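About Zarkar Alterations

Zarkar Alterations opened in March with one sewing machine, a rented counter on Awan Street and a sign that had the phone number wrong. We fixed the sign. The first customer brought in 79 choir robes, all of them too long, and we've been hemming more or less ever since.

We do trousers, coats, zippers, school uniforms and the occasional wedding dress, preferably with more than one day's warning. We also mend things other shops say aren't worth mending -- we have sweaters of our own and know how these attachments form.
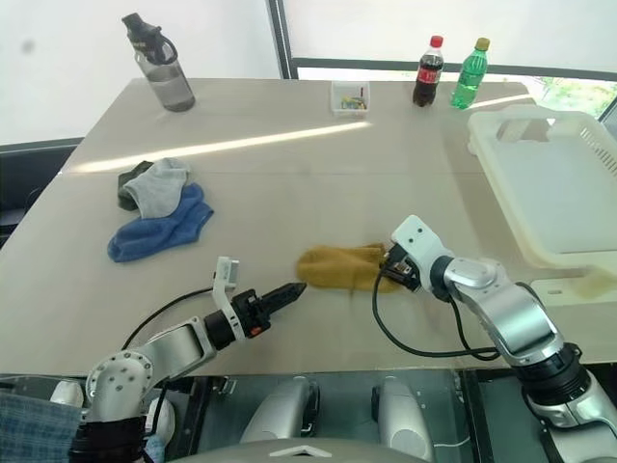 Clothes and bottles share the big table.

Our second shop, in Horo, has better parking and worse coffee. Both keep 300 shades of thread in stock, and your jacket will be a shade in between. We'll show you the two closest and let you pick.

Prices are posted by the door. Hems take three working days, zippers take five, and leather goes to the Horo shop. Please empty your pockets before you come in. Unclaimed clothes are kept for 84 days, then given to the Plamo Street thrift store.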